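Shared kitchen at Rondano: frequently asked questions
Last updated July 22, 2020

Whose turn is it to clear the worktop?
Yours. If you have read this far looking for a different answer, the rota is inside the cupboard door, where it has hung since January and been consulted twice.

Can I leave bowls out if I'm coming back to them?
Within reason. Two bowls by the wall, like the dark teal one and the pale pink one, are in no one's way. A bowl with something growing in it has moved in, and should be paying rent.

What about the measuring cup?
It is for measuring. It has faint lines up the side for this very purpose, and they work best if you bring the cup up to eye level. Please don't keep your toothbrush in it. Rinse it after anything red, as tomato stains plastic and turmeric is worse.
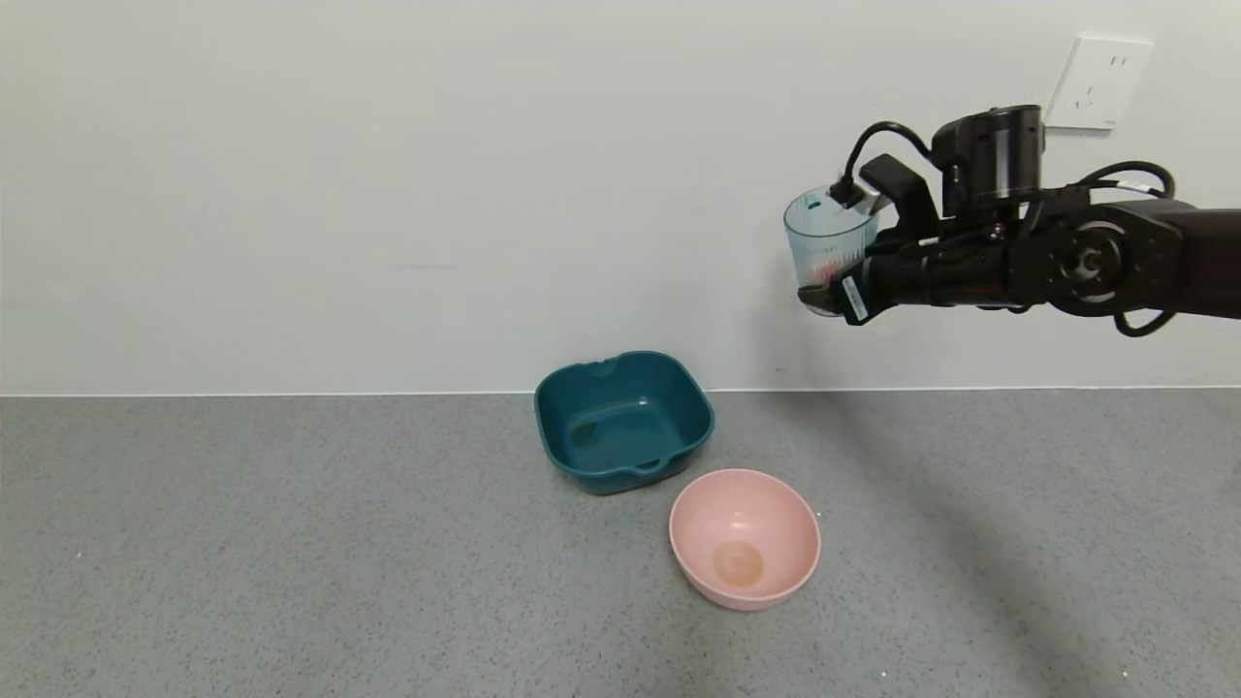
Are the glasses shared?
Yes, apart from the ones in the Hollier box on the top shelf, which belong to flat 406 and are counted. The rest are fair game. Wash yours, dry it, put it back. A glass left standing on the worktop belongs to whoever next needs a glass, and you can't complain when it goes. We have had that argument, and it ran to three pages of the message book. 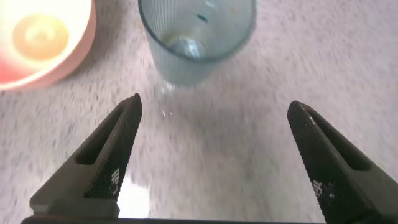

The same goes for mugs, with one exception: if it has a name on it, leave it alone. Hailu is a name. So is Anetari, although several of you claimed to think it was a make of mug.

What goes in the ribbed bin with the teal rim?
Small dry rubbish: tissues, used kitchen paper, wrappers. Food goes in the caddy under the sink — peelings, crusts, teabags, the lot. The bin has no liner, so whatever you drop in meets the plastic directly, and someone has to wipe it out.

Should I peel the label off the bottom?
You're welcome to try. Soak it first in warm water with a drop of washing-up liquid, then use a fingernail. A knife will scratch the base and you'll still have the glue.

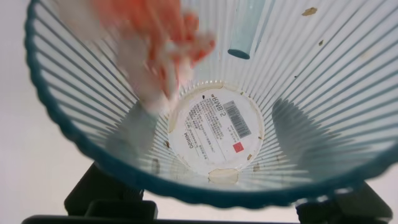
Augustina Issahaku

Who do I tell if something breaks?
Me, by a note under the door of number 2. Say what it was and put the pieces in newspaper. I shan't ask how it happened, as I've heard the one about the draught.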